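Can a Robot Do Your Chores Yet?

I really don't like putting away the dishes. When I was nine it was my job every evening at 7 o'clock, and every evening I had the same thought: why isn't there a robot for this?

Well, I'm a grown-up now, and I write about machines, and I still put away my own dishes. So I went looking for an answer to my old question. Can a robot do it yet? The short answer is "sort of, sometimes, slowly." The long answer is a lot more fun, so let's do that one.

First, you probably have some robots at home already

A dishwasher washes your plates without you standing at the sink. A washing machine swishes your socks. If you have one of those little round vacuums that bump around under the couch, you've got a machine that drives itself!

But think about what these machines leave for you. The dishwasher can't pick up a dirty bowl from the table. The washing machine can't find the sock under your bed (and it definitely can't fold it). The vacuum will happily try to eat a shoelace. Each of them does one job, in one way, and you do all the bits before and after.

Those before-and-after bits are mostly picking things up and putting them down somewhere else. That sounds like the easy part, doesn't it? For a robot it's the hard part.

Try being a robot

Here's a game I play when I visit classrooms. You need a plastic cup, a pair of kitchen tongs and a scarf.

Put the cup on a table. Pick it up with your hand. Easy! Now pick it up with the tongs. A bit harder, right? You have to get the angle just so, or it tips. Now tie the scarf over one eye, use the tongs again, and try to hang the cup by its handle on a hook. I've done this about 200 times and I still drop it. (Plastic cup, remember. Please don't use your grandma's favorite mug.)

Your fingers do lots of clever things without asking you. They feel when the cup starts to slip and squeeze a tiny bit more. They know a paper cup needs a soft touch and a heavy mug needs a strong one. A robot needs sensors and a computer program to help with all that, and many robot hands are just narrow fingers that open and close.

A robot at the cup table

Last January I visited a workshop called Vorstead, where people are teaching robot arms to do kitchen jobs. I was expecting a kitchen. What they had was a big table, with tape on it like a giant checkerboard, and some of the same stuff you'd find next to your sink. I was delighted to see a mug rack, my old enemy from when I was nine.
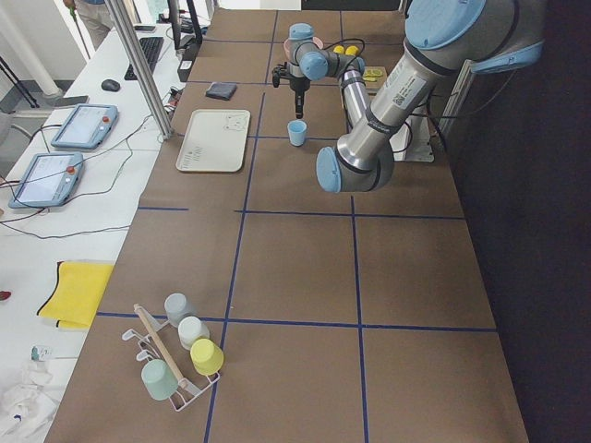 A small blue cup under the gripper, and the mug rack at the lower left.

Look at where the gripper is, just above the blue cup and pointing straight down. Before it can grab anything, the robot has to work out a whole pile of stuff. Where is the cup? Which way up is it? How wide should the fingers open? What else is close by that an arm might bump into?

Then comes the rack, and oh boy, the rack. A tray is a nice flat thing. You can put a cup down nearly anywhere on it and it'll stay. A wire rack has gaps and bars, and a cup has to go on at the right tilt. If there are other cups on it already, like in the picture, there's less room, and one clumsy nudge could knock a neighbor off.

And did you spot the gray cloth, lying folded above the tray? Cloth is a special kind of trouble. A cup is cup-shaped today and cup-shaped tomorrow. A cloth changes shape every time you touch it. It can be flat, or crumpled, or twisted like a pretzel, and the robot has to recognize it as the same cloth every time.

So how does a robot learn?

One way is a bit like how you learned to tie your shoes. Somebody shows it. A person guides the arm through the job, again and again, with the cup in a new spot each time. The computer looks for patterns in all those tries.

The tricky bit is when something new turns up. Say you've practiced with 4 cups and someone hands you a teapot. You'd figure it out, because you've met spouts and lids and handles before. A robot that has only practiced with cups might try to grab the spout, or just stop.

What about shops and factories?

Robots have an easier time there, as long as everything stays put. In a factory, the same part can arrive in the same place, facing the same way, all day long. A robot arm can be terrific at that. It doesn't get bored and it doesn't need a snack.

Shop shelves are messier. Somebody puts the cereal back next to the soup. A bag of chips gets squashed. Your house is messier still (mine is, anyway!), with a cat walking through it and a backpack in the middle of the floor.

My chore scoreboard

I made this up myself, so feel free to argue with me.

Vacuuming a flat floor: yes, mostly. Pick up your shoelaces first.

Moving the same box to the same place: yes, and very well.

Putting a cup on a rack: getting there, with lots of practice.

Folding laundry: some robots can do it, often slower than you.

Tidying your whole bedroom: nope. Sorry. That one's still yours.

Something to try at home

Tonight, pick one chore and write down every single step, as if you were telling a robot that knows nothing. "Put away the cup" won't do. Where is the cup? Which hand? How high do you lift it? I got to 3 pages for setting one place at the dinner table, and I'd forgotten the fork.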